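Bakeck Pengate 2
Planning and grasp software for two-arm tabletop cells

Home / Software / Motion and grasping / Pengate 2

Part no. 3082
Ships as: download and license file
Current release: May

Pengate 2 plans for two arms that share one table and would, left to themselves, share one spot on it. You give it a parts list, a table and a pair of arms. It gives you back grasps, paths and a running commentary on why it would not do the thing you asked for. The commentary is our most popular feature, although we did not list it as one in version 1.

What it does

Pengate takes a depth view of the work surface, finds the part, guesses how it is lying and proposes grasps for both arms. Each proposal is checked against the table, the other arm, the cables (if you modeled them, and you should) and the part itself. Whatever survives goes to the planner, which picks an arm and a route.

Boxes and bottles are the easy end of the trade and every package on the market can pick up a box. We spend our time on parts with legs, pegs, spokes and handles, the sort that never come to rest the same way twice and offer a gripper a dozen tempting places to get stuck. Pengate stores a part as a set of connected pieces, so a dowel is a dowel and a board is a board, and each one gets its own list of sensible holds. A thin rod can be marked as "steady only," meaning one arm may brace it while the other does the lifting. Mark nothing and the planner will treat a thin rod as a handle, with the confidence of someone who has never paid for one.
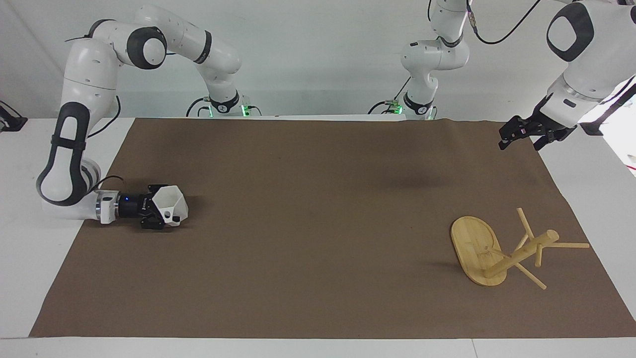

Krishnamoorthy Kurian wrote to ask whether the toppled-part routine needs a full model of the part or can get by on what the sensor sees. He had an older planner that insisted on a complete CAD file, then ignored it whenever the part fell over.

It can get by. With a model, Pengate matches the visible pieces and fills in the hidden ones. Without a model, it plans only on surfaces it has measured and leaves a margin behind them, which makes it slower and rather timid. If you have the file, load the file.

The righting planner

New in version 2. Standing a fallen part back up used to mean a script, a fixture or a person with a long reach. The righting planner takes a resting pose and a wanted pose and works out the moves between them: a single pick and place where that will do, a tip against the surface where it won't, and a two-arm handover when both of those have been ruled out. It tries them in that order. You can change the order, and Prasanna Talukder on our support desk will be pleased to help you change it back.

Shared space

Each arm gets a region of its own and the middle is reserved in short slices of time. If one arm is late leaving, the other waits above the work instead of arriving anyway. You can watch reservations in the timeline view, where a badly laid out cell looks like two people at a narrow door – after you, no, after you – for most of a shift. Move the pick point before you touch the speed settings.

What's in the license

Planner, grasp editor, timeline view and righting planner
Two arm controllers and one depth sensor per seat
Log replay, with the commentary in full
A parts library of some 400 household and workshop shapes
28 days of setup support by email

What isn't

Arms, grippers, sensors or a table. Force control is read from your arm's own controller, and Pengate will use it if it exists. It will not invent it. Soft parts such as cloth and loose cable are outside this release. You can load them, and the planner will treat them as rigid, and you will have an instructive afternoon.

Setup notes

Calibrate with the surface you intend to use in place. A mat has a height, and wrinkled ones have several. The surface tool fits a height map instead of a flat plane, so run it again whenever the covering is changed or shifted.

Enter the fingers you have fitted, at the length they are now. Sumathi Namboodiri, who wrote the collision checker, asks that this sentence be printed twice. Enter the fingers you have fitted, at the length they are now.

Upgrading from version 1

Parts and cells carry over. Custom grasp scores need a pass through the converter, which keeps a copy of the originals. The old "optimistic" planning mode has been removed, and customers who relied on it may write to Bahman Ghaffari for sympathy and a migration guide.

Related: Olside surface calibration tool, Bergmann log viewer, Pengate single-arm license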